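Home Modules Timetable Reading Coaching Badge Contact

Football Coaching Theory, second year
Handout 4: The throw-in, and why we waste it
Notes by Jirayu Kaewsai

Read before the October practical. Bring boots.

Where we'd got to last time: set pieces as planned possession. Corners and free kicks get all the attention. Throw-ins happen far more often and most teams do next to nothing with them. Plan for this handout: the law, the three zones, how to code a throw from video, then the Borkolport case. Long throw at the end if there's time, otherwise next week.

1. The law, quickly

Law 15. You all think you know it. Thrower faces the field, part of each foot on the touchline or on the ground outside it, both hands, ball from behind and over the head, from the place where it left the pitch. Opponents at least two metres away. No goal direct from a throw. If it goes straight into the opponents' net it's a goal kick, if it goes straight into your own it's a corner.

No offside direct from a throw. This matters more than anything else on the page. Underline it. A forward can stand well behind the last defender and be perfectly legal when the throw is taken. The next touch is a different matter, once a team mate plays it on, offside is back.

Foul throw = throw to the other side. Thrower can't touch it twice before someone else does, that's an indirect free kick (direct if it's a handball, penalty if in own area, keeper exceptions apply, look them up).

Common faults at junior level: back foot lifting, ball released in front of the face with a dropping motion, one hand doing all the work and the body twisting. Referees vary a lot. Coach the clean technique anyway.

2. Three zones

Split the touchline into thirds.

Own third. Aim: keep it or get out safely. The trap is the throw down the line to a marked forward with his back to goal, head goes up, ball comes back, you are now defending. Alternatives: throw back to the centre half, keeper as spare man, or a short one to the full-back's feet and straight back to the thrower. People forget the thrower is a player. He's usually the only one unmarked.

Middle third. Aim: keep it and change side. Best place to practise movement because a mistake costs less. Opponents squeeze towards the ball so the far side is empty. Two passes should be enough to find it.

Final third. Aim: chance or cross. Long throw is one option. A fast short throw before the defence sets is another and I think a better one for most squads you'll ever coach.

3. Movement

Space has to be made. Standing still and pointing is not movement (see every Sunday side in the country).

Check away, come short. Defender has to decide. Go late, not early, the thrower should have the ball behind his head when the run starts.

Swap. Two players cross over. Works against man marking, less so against zones.

Clear out. One player drags his marker down the line and the second runs into where he was. The first runner has to sprint like he's getting it, otherwise noone follows.

Up-back-through. Throw to chest or feet, lay off to thrower, ball in behind for third man. Needs a thrower who steps on the pitch at once. Most don't.

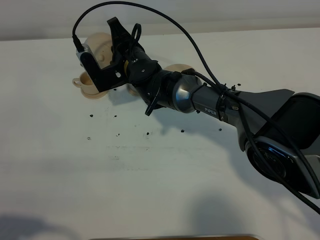 All four need a delivery that helps the receiver. Feet or chest, or into the path. A throw that bounces at knee height is a rotten pass and we'd shout at anyone who kicked one like that. Practise delivery on its own first, pairs, then add the runner, then the defender.

4. Coding from video

For the assignment you will code one full match. Columns as follows:

Zone (own, middle, final)
Time from ball out to throw taken
Direction (back, square, forward)
Receiver marked or free
First touch under control, yes/no
Possession kept for 7 seconds, yes/no
Note

Why 7? Bit arbitrary. Short enough to be about the throw, long enough that a lucky ricochet doesn't count as a success. If you use a different number say so and stick to it all through.

Don't code from memory. Don't code live either, you will miss the quick ones, and those are the ones we're after. If the film misses the throw mark it unknown, do not guess. An honest gap is fine, I mark down for tidy sheets that can't be right.

5. Case: Borkolport

Semi-pro side, winger-heavy, small pitch. The staff coded 1,961 throws over several seasons, same sheet as yours more or less. Main finding: they lost the ball most in their own third, going forward down the line, to a marked man. No surprise to anyone who had watched them. But the players didn't believe it till they saw the clips.

What they changed. Spent roughly 14 minutes of one session a week on it, no more. Nearest player takes it unless it's a set routine, instead of everyone waiting for the full-back to jog over. Two calls only, "Sollska" for back and switch, "Ongart" for the clear-out. Silly words on purpose so the opposition can't guess.

Results: kept more in own third, hardly any change in final third. Careful here. They also signed a new centre half that summer who was comfortable on the ball, and dropped a formation. So how much was the throws? Can't say from this. Good exam-type point about before/after comparisons with no control, same problem as we had with the Stimuvar warm-up study in handout 2.

6. Long throw (brief)

Flat and fast beats high and floaty. Near post flick, runners arriving not waiting. You need someone on the edge for the second ball and two back for the counter. Costs: your big defenders are upfield, takes ages, crowd gets restless, thrower's shoulder and lower back take a lot of load. Limit reps in training. With under-14s leave it alone and teach the short game.

For next week

- finish coding sheet, first half at least
- design one own-third routine, drawn on a pitch diagram, arrows for runs, dotted for ball
- be ready to explain what your thrower does AFTER he lets go
- reading: chapter on restarts, skip the bit about kick-offs, we'll do that seperately

Diagrams on paper please, I can't open half the files you send me.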